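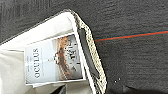
Wrist view, magazine inside the fabric container, dark mat behind.

Semudine Community Forum > Perception and Planning > Container boundary estimation

Subject: Rim segmentation failing on patterned trim, wrist camera only

Posted by: e_marin_semudine
Friday, February 21, 2020

Colleagues,

The wrist view attached to this post is representative of a class of input on which our container boundary module performs poorly. I would appreciate comments before the March release of the planning stack is frozen.

The module is required to return a closed polygon for the container opening. The grasp planner then rejects any approach that would bring a finger through that polygon. With plain containers the result is acceptable. With the cream container and its speckled, snakeskin-patterned trim, the edge detector responds to the dark markings inside the band as strongly as to the band itself, and the polygon breaks into short segments. In our current log of 1,865 wrist views, 581 were returned with an open or self-crossing polygon. Nearly all of those contain patterned trim.

There is a second difficulty. The orange-red and teal lines on the right meet the outer side of the trim and continue across the dark surface. The line-joining step treats them as a continuation of the rim. The planner is then given a container that extends well to the right of the true one.

I propose that we replace the edge-based step with a region-based one, seeded on the cream interior, and discard line evidence altogether.

Eusebio Marín
Perception, Semudine

----

Posted by: kestrel_planning

Thank you for the clear report. I support the change in general but not the complete removal of line evidence. The narrow dark gray strip just inside the trim is one of the few straight, uniform features available, and there is a bright white margin between it and the interior. That is a good edge. A region method seeded on cream will stop at the margin, which places the boundary short of the physical rim by the width of the strip and the trim together. For collision checking, an opening that is reported too small is tolerable. A rim that is reported too thin is not.

----

Posted by: e_marin_semudine

The point about the width is accepted. We could grow the region outward by a fixed amount after segmentation. The planner already accepts a margin parameter in its configuration file, and the default is 8 mm.

----

Posted by: kestrel_planning

A fixed margin assumes that all containers are built alike. I would ask that this not be made the default.

----

Posted by: finier_integration

Writing on behalf of the integration group at Finier. We run the Semudine stack with the Nieto depth plugin and have met the same fault. Our position is that color segmentation should not be relied upon here in any form. The interior is not one color. In the attached view it is nearly ivory toward the top left and grayer at the bottom left, and the folds produce their own shading. The magazine also carries a thin white border, and a region grown from cream may well leak across it, in which case the object to be picked is absorbed into the container. We recommend depth discontinuity as the primary signal.

----

Posted by: e_marin_semudine

Depth was evaluated last year. At the working distance of the wrist camera our sensor returns too few valid points on soft fabric. I recognize that your hardware is different, but the reference configuration must work without the plugin.

----

Posted by: finier_integration

In that case we would request that the reference configuration be reconsidered. It was set before soft containers were within scope.

----

Posted by: Drurkedance_QA

May I ask how the magazine itself is detected in these cases? The title is legible to a person (OCULUS, reading from bottom to top), but the cover is divided into a pale half with the title and a half with a rocky landscape. Our own detector often returns a cover of this type as two objects, with the split down the middle. The planner then selects the center of one half and the lift is unbalanced. If the boundary module and the object module are to share a segmentation, this should be settled first.

----

Posted by: e_marin_semudine

They do not share one at present. The object module fits a rectangle to the outer border and ignores the contents of the cover. It has handled rotated magazines without difficulty. Sharing was my intention for a later release, and I agree that it should wait.

----

Posted by: kestrel_planning

To return to the colored lines. Discarding all lines in order to remove two of them appears excessive. A rim candidate should have cream on one side within a short distance. The orange-red and teal lines have dark gray on both sides for their whole length, apart from the point where they touch the trim. A test of that kind can be added to the joining step with very little code. I have a draft branch, rim-side-check, and can open it for review on Monday.

----

Posted by: e_marin_semudine

Please do. I will run it against the 581 failed views before forming an opinion. The region-based proposal remains open in the meantime, with the margin left as a user setting and no change to its default.

----

Posted by: finier_integration

We wish it noted that we do not agree with proceeding on appearance alone. We will submit a separate request regarding the depth path.

----

Posted by: Drurkedance_QA

Please include views in which the rim turns a rounded corner, as it does in this one. Our fitting step splits the polygon at such corners even on plain containers, so a side check alone may leave that group unchanged.

----

Posted by: kestrel_planning

Noted. The draft uses straight segments only. I will add an arc primitive if the first run shows that it is needed.

Thread status: open, 2 subscribers pending approval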